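クラーカリー地区 冬季居住環境・体感温度調査事業 中間進捗報告書

提出先:ブリマラウ財団 助成事業部
提出元:カンポス生活環境研究所
事業責任者:セベリノ・ニエト

1.本報告の位置づけ

本報告書は、貴財団の助成により実施している標記事業について、助成契約に定める中間報告として提出するものである。対象期間は事業開始から12月末までとし、この間の調査の進行状況、予算の執行状況、計画からの変更点及び今後の予定を記載する。収集した記録の統計的な分析は最終報告に譲り、本報告では集計の途中段階で確認できた事項のみを取り上げる。

2.事業の目的

本事業は、温暖な地域へ転居した住民が冬季の寒さをどのように感じ、衣服、寝具及び暖房によってどのように対処しているかを把握することを目的とする。クラーカリー地区には、寒冷地で育ち、就職や退職を機に転入した世帯が多い。地区の相談窓口には、以前の居住地より気温が高いにもかかわらず室内で寒さを感じるとの声が以前から寄せられていたが、住宅の条件によるものか、生活習慣や年齢の変化によるものかを検討できる資料がなかった。

貴財団への申請時には、住宅の断熱改修に関する提案までを事業範囲に含めていたが、採択時のご指摘を受け、住民の感じ方と日常の対処に範囲を絞っている。改修に関する事項は、聞き取りの中で住民から自発的に言及があった場合に限り記録する。

3.実施体制

現地調査はアディール・パラチャが統括し、記録票の設計及び集計はトゥアン・ファンが担当している。聞き取りの実施にあたっては、隣接するビジェルの健康相談所からサトゥルニノ・ガジャルドの協力を得た。高齢の参加者に対する質問の順序と所要時間は、同氏の助言により見直したものである。会計事務はエセキエル・マテオスが担当する。対象期間中、担当者の交代はなかった。

4.調査の進行状況

(1)記録票の回収
参加世帯には、起床時、正午及び就寝前の1日3回、室温、着衣の枚数、暖房の使用の有無、体感の4項目を記入するよう依頼している。12月末までに回収した有効な記録は2,112件である。体感の欄は当初、数値による段階評価としていたが、試行段階で「数字では書きにくい」との意見が複数あり、短い言葉でも記入できる形式に改めた。この結果、「足先だけ冷える」「座っていると寒い」といった部位や動作に関する記述が得られるようになった。一方で、集計時に言葉を分類する作業が加わり、入力に要する時間は当初の見込みを上回っている。

記入漏れは正午の欄に集中している。外出中の世帯が多いためと考えられ、1月からは不在の場合に印を付ける欄を設ける。過去の空欄については、推測による補完を行わず、欠測として扱う。

(2)聞き取り
聞き取りは参加者の自宅又は地区集会所で行っている。内容は、以前の居住地における冬の過ごし方、転居後に変わった服装、暖房を入れる時期の判断、家族間での感じ方の違いなどである。録音は同意を得た場合に限り、同意のない場合は調査員が要点を筆記し、その場で読み上げて確認を受けている。 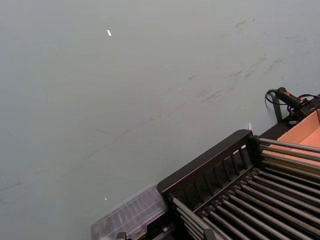 家族間の違いについては、予定していた質問数では十分に聞き取れない例が多かった。同居者の一方が暖房を求め、他方が不要と感じている世帯では、設定温度の決め方そのものが生活上の関心事となっている。このため、後半の聞き取りでは当該項目の時間を延ばし、住宅の築年に関する質問を事前の書面回答に移した。変更の前後で得られた回答は区別して保管している。

(3)室温計の貸与
室温計は申請書に記載した100台を購入し、参加世帯に貸与した。設置場所は居間の内壁とし、窓際及び暖房器具の近くを避けるよう案内している。訪問時の確認では、食器棚の上や玄関に置かれていた例があり、調査員が説明の上で移設した。移設前の室温については参考値とし、体感及び着衣の記録のみを集計に用いる。

5.途中段階で確認できた事項

以下は集計途中の所見であり、今後の分析により修正されることがある。

第一に、寒さを訴える記録は、朝よりも就寝前に多い。日中に暖房を使用していない世帯では、夕食後に座って過ごす時間帯の記述が目立つ。第二に、転居前に厚手の上着や冬用の寝具を処分した参加者が少なくなく、聞き取りでは「冬がない土地だと思っていた」との発言が繰り返し聞かれた。買い直しをためらう理由としては、使用する期間の短さと収納場所の不足が挙げられている。第三に、寒さへの耐性が以前より落ちたと述べる参加者は多いものの、転居の影響と加齢の影響を本調査の方法で分けることはできない。この点は最終報告においても調査の限界として明記する。

6.予算の執行状況

執行額は、室温計の購入費、記録票の印刷費及び調査員の交通費のいずれにおいても、承認済みの予算の範囲内である。入力作業の増加に伴う人件費の不足は、会場使用料の残額を充てることで対応したい。地区集会所の使用料が減免となったことから、当該費目には残額が見込まれる。費目間の流用には貴財団の承認を要するため、別途、変更申請書を提出する。領収書の写し及び支出明細は別添のとおりである。

7.課題と対応

参加世帯のうち、年末に長期不在となった世帯から記録の再開に関する問い合わせがあった。不在期間をさかのぼって記入する必要はない旨を回答し、同じ内容を全世帯あての通信に掲載する予定である。

また、聞き取りの日程が夕方に偏り、調査員の移動に無理が生じた。1月以降は午前10時開始の枠を増やし、勤務のある参加者には電話による聞き取りを選択肢として示す。電話による場合も、質問項目と同意確認の手順は対面時と同一とする。

個人情報の管理については、氏名と記録票を別に保管し、照合表を扱う者を事業責任者及び集計担当者に限定している。対象期間中、紛失又は漏えいの事案は発生していない。

8.今後の予定

1月及び2月は記録票の回収と残る聞き取りを継続し、3月に室温計を回収する。回収後、参加世帯には各世帯の記録をまとめた用紙を返送する。4月には地区集会所において住民向けの報告会を開き、寝具の重ね方や、就寝前に暖房を切る時刻など、参加者から寄せられた工夫を紹介する予定である。報告会の案内は貴財団にも送付する。

最終報告書の様式について、自由記述の抜粋を本文に収めるか別冊とするか、貴財団のご意向を伺いたい。ご回答は担当のトゥアン・ファンまでお寄せ願いたい。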